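Sport Writing and Statistics, Unit 4
Reading a Golf Scorecard (and Then Writing About It)
Handout, spring section. Instructor: Arsalan Khattak

Bring this on Wednesday. Last term half the room left it in the car, and we spent the session sharing one copy like a hymnal.

1. What the card tells you

A stroke-play card is a list of holes, a par for each, and a number the player would sometimes prefer to discuss privately. Add the numbers and you have the gross score. In a college team event, each school usually sends five players and counts the best four scores in each round. The fifth score is dropped. Students always want to know whether the dropped player is embarrassed. Ask one, politely, and not on the 18th green.

Note that the dropped score can change from round to round. Your player with the ugly Monday card may be the one who holds the team together the next morning. If your story says "Erasham's fifth man did not contribute," check both rounds before you file it.

2. Relative to par

Under par is minus, over par is plus, level is E. A player who shoots 37 on a par-36 front nine is one over, or "out in 37." Readers who follow golf will know this. Readers who do not will assume he went outdoors. Write for both.

Team scores get large quickly, so most reports give the total and the figure against par together. Pick an order and keep to it through the whole piece.

3. Leads, and losing them

A lead after the first round is a fact. "In control" is an opinion, and in golf it has a poor record. Look at the practice results for the Bresis Invitational in your packet: Urnaver College led by 2 after the opening round, and four of the six drafts I received had them "cruising." They finished third. One draft kept the word in anyway, in the past tense.

Say who led, by how much, and after which round. Then say where the strokes went. That usually means going hole by hole, which is dull work and the reason the coach will take you seriously when you call.

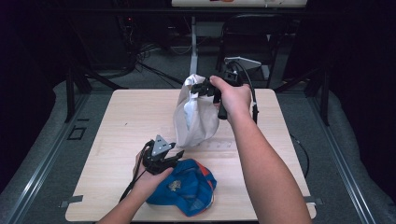 White cloth bag, lifted from the tabletop.

4. Things that do not show up on the card

Wind. Pin positions. A forty-minute wait on the tee behind a group looking for a ball. A card shows a 6 on the eleventh and leaves you to guess whether it was a lost drive or three putts from the fringe. Do not guess. The player remembers, in more detail than you will be able to use.

Driving distance gets too much attention in student copy. It is fun to watch and easy to type. For most of the rounds we look at this term, the better question is what happened from 60 yards in.

5. Playoffs and ties

Individual ties for first may go to a playoff, be settled by a scorecard comparison, or simply stand, depending on the event. Read the conditions sheet. Ties further down are written with a T, as in T5, and the next player takes the place after all the tied ones. Two players at T5 means the next is seventh. I will be checking this in February and I will not be gentle.

6. For next week

Take the Darko Cup cards from the back of the packet. Work out both team totals, with the dropped scores circled. Then write one opening paragraph, 60 words at the most, with no weather in the first sentence and no use of "hit the links."

If your totals disagree with your neighbor's, redo the addition before you argue. Calculators are fine. So are fingers.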